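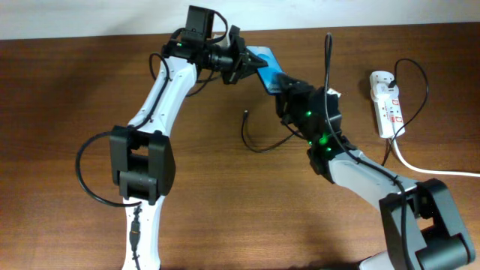
Section 3. Setting Up the Nisitz Lightning Trigger

By Jytte Sveinbjörnsson, Punero Technical Publications
December 3, 2009
Reading time: 3 minutes

Read this section in full before using the trigger outdoors. The trigger fires the camera shutter when its sensor detects a sudden change in light.

1. Turn off the camera and the trigger.

2. Slide the trigger into the accessory shoe and tighten the locking ring by hand.

3. Connect the release cord to the trigger first, then to the camera.

4. Set the camera to manual exposure and manual focus. Set the sensitivity to ISO 100.
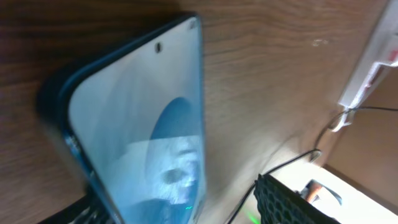
5. Turn on the trigger and wait for the green lamp to stop blinking. Turn the sensitivity dial to the middle position.

6. Point the sensor toward the storm. Keep street lamps and vehicle headlights out of its view.

7. Press TEST. The shutter should fire once. If it does not, check the cord and repeat from step 3.

NOTE: A fully charged battery allows nearly 600 releases. Cold weather reduces this number.

CAUTION: Do not use the trigger in the open when thunder can be heard. Operate it from inside a building or a closed vehicle with a metal roof. Never hold the tripod during a storm.

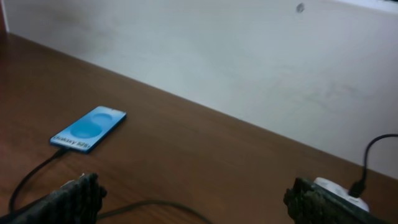 Galaxy S8+ lying screen up, with a black cable plugged in.

Storage

Remove the battery if the trigger will not be used between storm seasons. Units stored over the winter should be tested in April. If the red lamp stays on after a new battery is fitted, contact the Hedegaard service desk and quote fault code 405.

Related items
Section 4. Choosing a Shutter Speed at Night
Section 5. Tripods and Wind
Kaj Bergmann: Photographing Storms over Pekville
Replacement Cords and Batteries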